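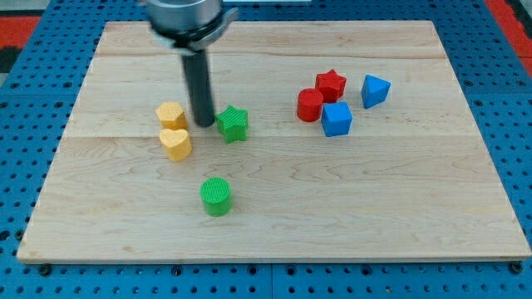 What does a language-conditioned pushing policy learn from relabeled play data that it does not learn from scripted demonstrations?

Mostly recovery. In our tests the policy trained on relabeled play returned to a block after losing contact with it, while the policy trained on scripted demonstrations tended to carry on along the original path.

h_symonenko
Posted in: Methods and Results

I am opening this thread at the request of the Ornley reading group, which discussed our tabletop report in April. The setup is a single rod finger pushing colored blocks on a wooden board. An operator plays freely, and short segments are labeled afterward with an instruction such as "push the green star toward the yellow hearts." The comparison policy was trained on demonstrations in which the instruction was given first. Both policies used the same network and the same number of training steps.

We evaluated 31 instructions. The play policy completed 19 of them within the time limit. Full tables are in the report.
Halyna Symonenko

giraldo_bench
Thank you for posting this. Was the amount of data matched by time or by number of labeled segments? Play yields many overlapping segments per minute, and the two ways of matching can give very different answers.

h_symonenko
By recorded time. The play set therefore has more labels. We state this in section 2, but I accept that it should appear in the summary as well.

bbotha
I would go further than the previous poster. If the labels are not matched, the claim about recovery is not supported. The play policy may simply have seen more language per minute of motion. At Zonorine we ran a similar comparison with labels matched, and most of the gap went away. What remained was within the spread between seeds.
Bongani Botha

h_symonenko
Was your pusher a rod, or a flat paddle? With a paddle, contact is rarely lost and there is little to recover from. A round tip slides off a cylinder or the point of a star quite easily, and that is where we saw the difference.

bbotha
A flat paddle, 2 cm wide. I agree that this matters. I do not agree that it settles the question – the matched run still has to be done with the rod.

tolman_r
A smaller point on the instruction set. When each color has only two blocks, "the blue one that is not the cube" and "the blue triangle" pick out the same object, and a policy can do well by attending to color and guessing the shape. Were errors broken down by color and by shape?

h_symonenko
They were. Wrong-shape errors were more common than wrong-color errors for both policies. The pairs that share a shape across colors, the stars and the cylinders, are the more useful test of color, and neither policy had much trouble there.

giraldo_bench
Please also report how the board was reset between trials. We found that operators unconsciously leave the blocks in loose clusters by color, which makes any instruction of the form "move X to its match" easier than it should be.

h_symonenko
Resets were by hand for the first set and from a printed random layout for the second. The results above are from the second set only.

gisereo_admin
Moderator note: the report and the instruction list have been added to the Gisereo shared folder. Please cite table numbers when discussing specific results.

bbotha
Having read table 4, I withdraw the remark about seeds as it applies to the rod data. The spread is narrower than ours. My objection about label matching stands.

h_symonenko
Understood. We will thin the play labels to the same count and retrain both policies on the existing recordings, so no new collection is needed. I will post the numbers in this thread, including any that go against us.

tolman_r
If you are retraining anyway, could you hold out one color and shape pairing entirely? The red star would be my choice.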